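Part 2: Setting up your sorting table

Okay, so you've got the shelf up and the cupboard is empty (if not, go back to Part 1, I'll wait). Now we make the table. I use this set-up for cups, small bowls, kids' dishes, all the stuff that piles up in a kitchen and never has a home. My friend Katalin Lakatos talked me into the tape grid back in July and I've used it ever since!

What you need

A table or a clear patch of floor
One roll of blue tape
A tray with rounded corners, light colored if you have one
A soft cloth
The Voster label sheet from the back of this guide

Laying out the grid

1. Wipe the surface down and let it dry completely. Tape hates a damp table.

2. Run your first line of tape along the long side, then work toward yourself. Four rows is plenty for a normal kitchen. Press each strip down with your thumb as you go.

3. Now add the lines going the other way. I eyeball mine – if you like a ruler, use a ruler. Squares should be big enough for your widest bowl.

4. Put the tray at the right-hand side. Anything you've checked and want to keep goes in there. Lefties, flip it.

Note: It's fine if the tray sits on top of some tape. You'll still have squares to spare.

Caution: Don't leave tape on a varnished table overnight. I did this once on my mother's old Usen table and spent a whole Saturday with a cloth and cooking oil getting the gunk off.

Checking the cups

5. Take one cup at a time and go over the rim first, then the base. Tip it on its side so the light gets into the mouth, and keep one grip up at the rim and the other down low. I like to do plain plastic cups before anything breakable, just to get into the rhythm of it.
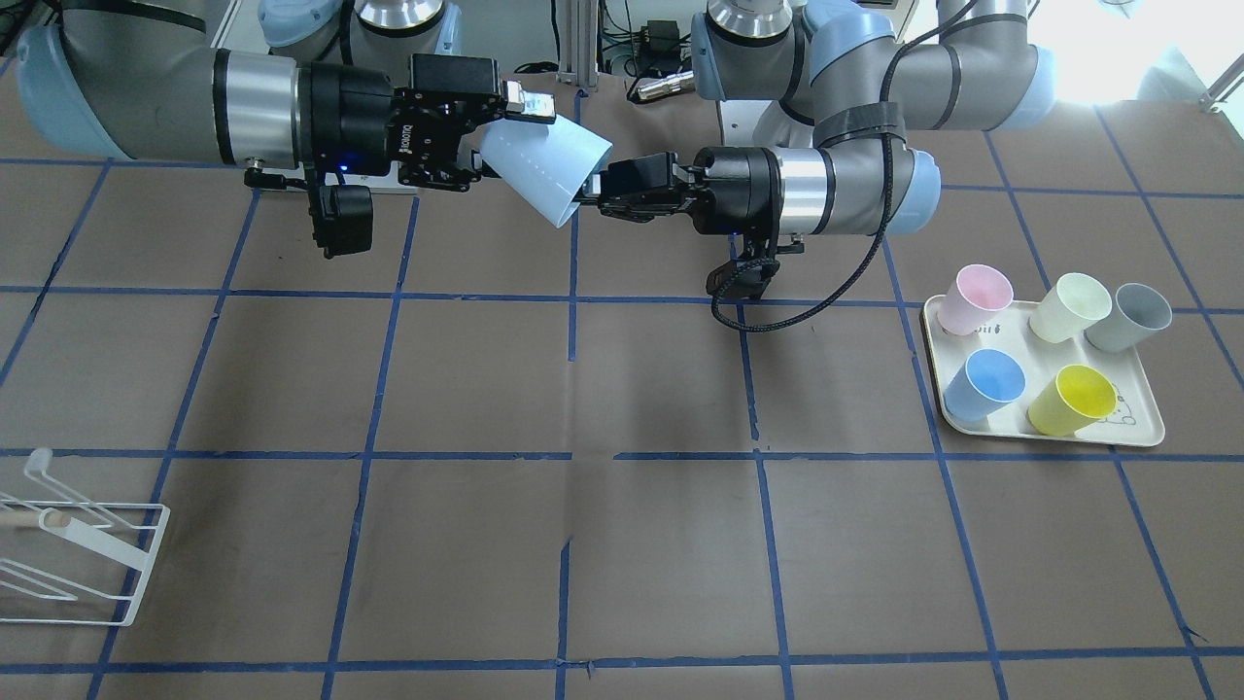
6. Turn the cup slowly and look for cracks, cloudy patches and old sticker glue. A hairline crack near the rim means it goes in the recycling, or becomes a pencil cup (I have so many pencil cups).

7. Good ones go in the tray. Not sure? Give it a square on the grid and come back to it after a coffee.

Caution: Don't squeeze thin plastic hard at the rim while you're turning it. Older cups can split, and the edge is sharper than you'd think.

Note: Stack cups only by matching size. If you force a small Fujimoto cup into a bigger one it'll stick, and then you're running hot water over the pair of them at bedtime.

When the tray is full, carry it over to the shelf and move on to Part 3, which is lids. Sorry in advance about the lids.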